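Orkmont Opinion Columns

A collection of 802 political opinion columns from two regional papers, the Nernari and the Tomoana, all published from 2000 onwards. We love this stuff! Local columnists argue about hospitals, elections and bus fares with real heat, and very little of it had ever been put in one searchable place.

Contents

columns.csv has one row per column, with 10 fields including headline, paper, year, topic and stance. The full texts sit in the texts folder, named by row number.

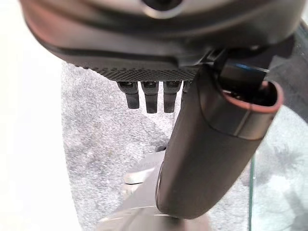 Close view of the gripper's underside, with its textured strip and black tabs.

Labelling

Two readers marked the stance of every column (for, against, mixed) and talked through any they disagreed on. Sarcasm was great fun and a proper headache, so treat the "mixed" label with some care. Letters to the editor are left out.

To load everything, run durau load columns.csv from the top folder.

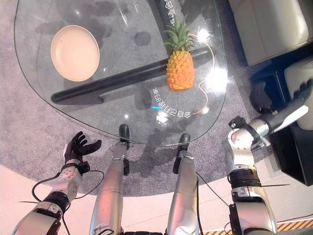
Can I add columns from another paper?
Please do! Open a request with the text and all the fields filled in, and we'll pass it to both readers for labelling.

Known gaps

Election years are over-represented, and the Tomoana's headlines are missing their subheadings.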